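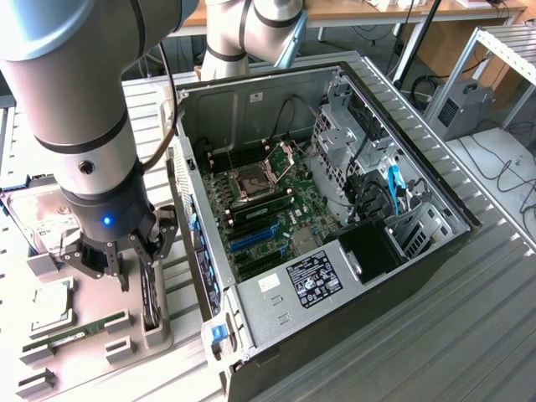
4 min read
15 shares | 3 comments

Section 3. Reset and first pick, PC build task

Do this before every run. Whole reset should fit in 15 minutes, two people.

1. E-stop in. Both arms parked. Say "hands in" out loud before you reach over the table.

2. Lay the case on its side, side panel off, open side up. Push it against the Flemovholm stop block.

3. Loose cables out of the way of the socket. Tuck, don't tape.

4. Socket bracket up, all the way. Half open = failed run.

5. Load the tray. CPU in the square pocket, RAM in the long slot, drive on its own spot. Press each one down till it sits flat.

NOTE: hold the CPU by the edges only. If you drop one, tell Suleiman Jibrin, don't just put it back.

6. Everyone behind the line. E-stop out. Load program 309, speed 15 percent.

7. Run the first pick and stop. Check the part is straight in the fingers. Crooked? Open gripper, reseat, go again.

CAUTION: case stays unplugged from the wall the whole time. No exeptions, not even for a quick test.

CAUTION: never steady the case by hand while a arm is live.

8. Good pick, go up to 90 percent for scored runs. Log it on the Hostwood sheet, team name and run number.

Error 200 = gripper timeout. See section 5.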